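Nirklow Classroom Simulator, Club Edition: Review

Reviewed by Lamai Chaiyaporn for the Duangkaew Robotics Club newsletter

Our club switched its practice work from hardware to simulation in March. The reason was cost. One physical two-arm platform serves three students at a time, and the club has 27 on its list. We looked at two packages and bought a one-year seat license for Nirklow, published by Gresten. This review covers a term of use with students aged 14 to 18 and deals mainly with setup, control, contact physics and grading.

Setup

Installation on the lab machines took one afternoon. The installer checks the graphics driver before it copies anything, and two of our older machines were refused at that point. Both ran after a driver update. The software then asks for a room file, a robot file and a task file, in that order, and it will not open the editor until all three load without errors. Students found this strict. I found it useful, as most of the support requests in our previous package came from half-loaded projects.

The room files are plain text and can be edited by hand. Eight are supplied. The bedroom file is the one we used most, with its desk, spindle-back chair and loft bed, and enough furniture close to the robot to make arm planning a real problem. The wall texture is a repeating pebble pattern in gray, olive and pink. It is ugly, but a busy texture gives a vision module plenty of features to track, and students who wrote their own trackers got stable results against it.

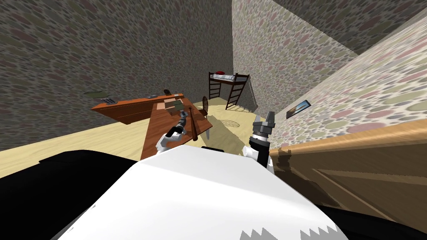

Can the club edition be used without a network connection?

It can, for up to 17 days at a stretch. After that the license has to check in with the server, which takes a few seconds. Saved projects stay readable during a lapse, but new runs are blocked.

Control

Each arm is driven either by joint angles or by a target pose for the gripper. The joint mode is well documented. The pose mode is less so, and the manual leaves out which coordinate frame is used for the wrist. Ratree Wongsuwan, who teaches the second-year group, worked it out by commanding small rotations and logging the result. Her note is now taped inside the lid of every lab laptop. Gresten should put it in the manual.

Input can come from a keyboard, a gamepad or a script. The keyboard is adequate for moving one arm and poor for two. With a gamepad, students could switch arms on a shoulder button and park the idle one. Scripts are written in Python, and the function names are consistent. A first-year student with one term of programming could write a reach-and-close routine in a single session.

The main camera view sits on the robot and looks out over the body shell. It tilts when the robot tilts. This is realistic, and it also makes a new user's first hour unpleasant. A leveled view is available under the display menu and should be the default for beginners.

Contact physics

Grasping is where cheap simulators usually fail, so we spent the most time on it. The assignment for the second-year group was to pick up a baseball bat leaning at the desk and hold it clear of the furniture. A bat is a good test object. It is long, its weight is uneven, and a grip at one end puts a large turning load on the wrist. 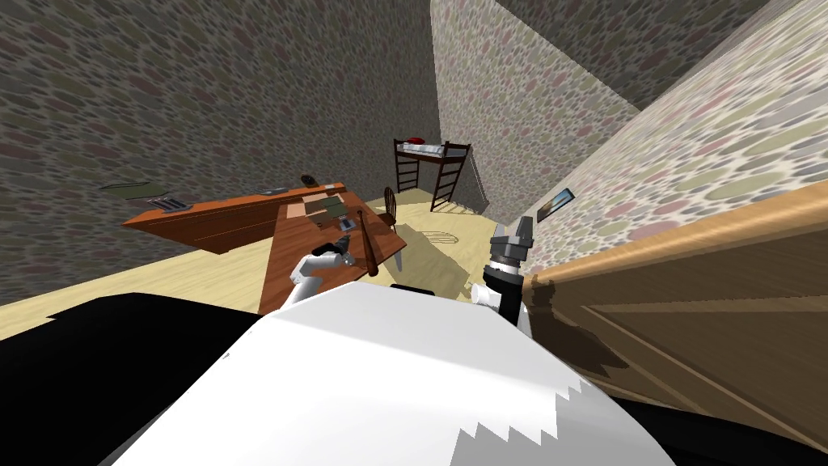

Grip force is set in newtons, and friction can be set per object. With the default values, a bat held near one end rotated slowly in the fingers until it touched something. Raising the friction value cured the rotation but made small objects hard to release. We settled on separate values for large and small objects, stored in the task file. There is no global preset for this, and every new task file has to be edited by hand.

Collision checking between the arm and the furniture is reliable. Collision checking between a held object and the furniture is off by default. The setting is on the second page of the physics panel and is called "extended contact." Two teams handed in runs with the bat passing cleanly through the chair before we found it.

Shading on the robot body shows a stepped, saw-tooth edge at the quality level our machines can sustain. It has no effect on the physics. Students training image classifiers should be told that it is there.

Tabletop tasks

The first-year group worked on the desk surface, using the gripper camera. Objects in the supplied set include mugs, pencils, books and small blocks. The mug is the most useful of these. It can be taken by the handle, by the rim or around the body, and each choice calls for a different approach angle. We asked for a rim grasp with the mug on its side, one finger inside and one outside, and allowed any approach.

Results depended mostly on how early a team lined up the wrist. Teams that moved down first and rotated second tended to push the mug. The replay tool shows this well. It steps through a run at fixed intervals and prints finger positions beside the image, so a student can find the first contact and read off the error.
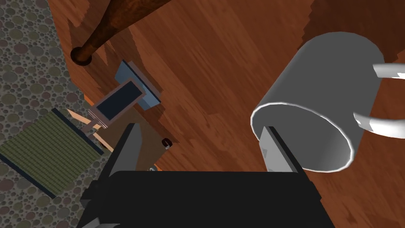
Vol. 8, No. 3

The replay tool has one fault. If a run is stopped by hand, the last second is not written to the log. Teams that stopped a run right after a failed grasp lost the part they needed. The workaround is to let the run time out.

Grading

The grader reads a task file and a log and returns pass or fail for each condition. Conditions are limited to position, contact and time. There is no way to grade smoothness or energy use without exporting the log to a spreadsheet, which Ratree did for the end-of-term contest. The export is clean, with one row per time step and units in the header.

Comparison with Gresport

We also ran the trial version of Gresport. It looks better and its documentation is more complete. It loads more slowly on our machines, and its two-arm support requires a paid add-on. For a club with new hardware and a single-arm syllabus, Gresport would be the easier choice. For our purposes Nirklow was cheaper and closer to the platform we own.

Ratings (out of 10)

Setup: 8
Control: 7
Contact physics: 7
Documentation: 5
Grading tools: 6

We have renewed the license for next year. Requests to Gresten so far are a corrected wrist frame section, extended contact on by default, and a fix for the lost second in the log - the last has been acknowledged, with no release date given. Club members who want the edited task files can copy them from the shared drive, in the folder named "bedroom."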